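Loditz foam blocks, big set
Reviewed by Evdokia Kyriakidis, Jan 29, 2018

I bought these for my grandson back in June, after going back and forth for ages between foam and the lovely painted wooden ones at Chatzigeorgiou (which I still look at every time I go in, I'll admit). What settled it was our floor. We live upstairs from a very patient neighbor, and a wooden tower coming down at 6 in the morning would have tested even her!

The blocks are light, quiet, and just the right size for small hands that want to do everything themselves. He is five now and still pulls the bag out most afternoons — the cubes first, always the cubes, and the yellow ones before any other color. My daughter has the Unia set at her house and those are a bit firmer, so they stack straighter, but he seems happy with either.
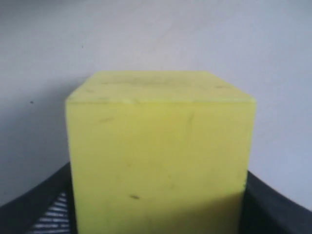
Yellow cube, with a few nicks along the top edge and some small marks on the front.

Foam does pick up marks, so if you like toys to stay looking new, you may be a little disappointed. I wipe ours with a damp cloth and mild soap, and I've stopped fussing over the rest. The yellow is a soft, pale lemon shade, much nicer to my eye than the loud colors you often get.

My one real grumble is the storage bag, whose zipper gave up before the summer was out. I use an old pillowcase instead and it does fine. Four stars from me, and I'd buy them again for the next grandchild.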